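Premises diary, Keltell House, upper floor
24 May 2023

The upper floor was opened at the usual hour. The principal business of the day was the setting out of the small furniture and table items, which had been held over from the previous week while the flooring firm from Bangash completed its snagging. Its last two items, a threshold strip and a lifting corner by the store cupboard, have now been signed off and the file has been closed.

The delivery note from Ritden lists 24 items. All were received, although one box had been opened and resealed in transit. The contents were checked against the note and nothing was missing. The invoice, for 1,937 pounds including carriage, has been passed for payment. It is recorded that carriage was charged at the weekday rate, as agreed in writing, and that the earlier query on this point may be withdrawn. 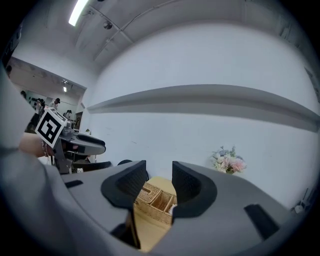 The position of the tables was then considered. The plan drawn up in the spring placed them too close to the door, and two members of staff had remarked that the passage felt narrow when chairs were pulled out. It has been decided to leave the square table against the wall and to keep the route to the windows clear. This differs from the plan displayed at reception, and a corrected copy is to be put up.

The question of storage was raised again. Bags and outdoor clothing continue to be left on chairs and on the floor, for want of anywhere better. A row of hooks was approved last year and has never been fitted. The hooks themselves are in the store cupboard, in the original packet — the screws are not. A request for suitable fixings was sent to the Skollia office before noon, and an acknowledgement was received.

The floor was in full use for most of the afternoon, and the noise level was acceptable. The blinds were not adjusted. One of them is known to stick at half height, and it is to be looked at when the window cleaners next attend.

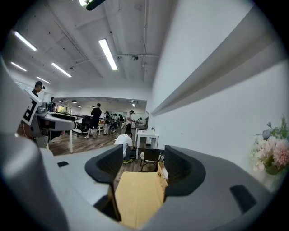 The main room, with the windows at the far end.

A short discussion took place on office chairs. The present stock is mixed, having come from three different rooms, and there is no wish to replace what is serviceable. A sum for four new chairs will be entered in next year's estimate. Meanwhile, any chair found to have a loose arm is to be labelled and moved to the landing.

The cleaning sheet was also revised. Table tops are to be wiped at the end of each day with a damp cloth only, the spray formerly supplied having left a dull patch on one of the older desks. Bins remain as before.
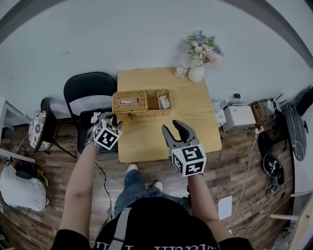

The matter of table items has taken more correspondence than its importance would suggest, and it is hoped that it may now be regarded as settled. It was agreed in principle that each shared table should have tissues within reach and something pleasant to look at. Fresh flowers were ruled out on grounds of cost and upkeep. The artificial bouquet in pink, cream, lilac and green is considered a fair substitute, and the white vase suits the wall behind it. The wicker organiser is likewise approved. Its narrow middle compartment is to be used for pens, of which 10 have been requested from stationery. The small glass jar beside the vase has been given no purpose so far, and suggestions are invited.

Stationery has replied that pens are issued in packs of 40 only. One pack has been accepted, the remainder to be kept at reception.

The floor was locked at the usual hour. Carried forward to the next entry: fixings for the hooks, the corrected plan, the sticking blind.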